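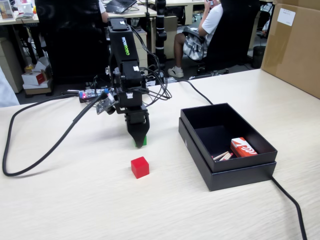 Sorting the Shore at Trindstead

The field sheets for the Trindstead estuary listed the same strip of ground under three names. One surveyor wrote "mudflat," another "tidal flat, soft," and a third "lower shore, unvegetated." When the county tried to total the area of each habitat, the figures would not add up.

Pramila Bansal, who runs the mapping desk at Torkville, spent the winter on a replacement key. It sorts every parcel by tidal level first, then by bottom type, then by plant cover. A parcel must be at least 20 meters across to be mapped on its own. Anything smaller is folded into its neighbor and noted in the margin.
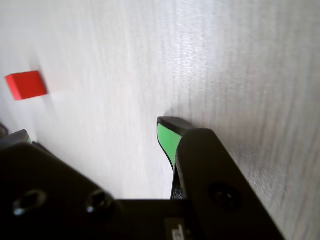 Bottom type gave the most trouble. The old sheets used "sand" for anything that did not stain a boot, and the new key splits it into 5 grain classes, read with a hand lens and a comparison card. Color is left out of the test. Dry sand can be as pale as the whitish-gray tabletop with the small red block on it, and wet sand from the same pit may look nearly brown. Grain size holds steady between the two.
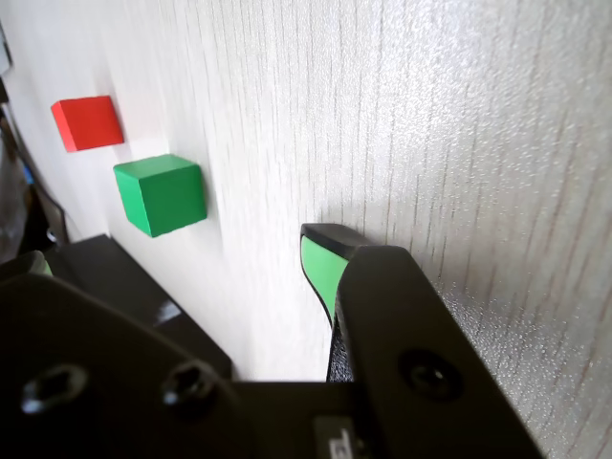

Torkville Shore and Estuary Mapping Unit

The first full trial ran in December along the Fomgate channel. Naveen Nigam led two crews over the same six transects on separate days, without sharing notes. They agreed on tidal level throughout. On plant cover they differed wherever eelgrass was thin, and the key now sets a fixed threshold for "sparse."

Older records will be recoded where the notes allow – the Mathur marsh series is first, as its sheets include grain samples. Parcels with no usable notes keep their original label and a flag. Bansal expects the recoding to take longer than the fieldwork did, and the Fomgate sheets will be resurveyed at the next low spring tides.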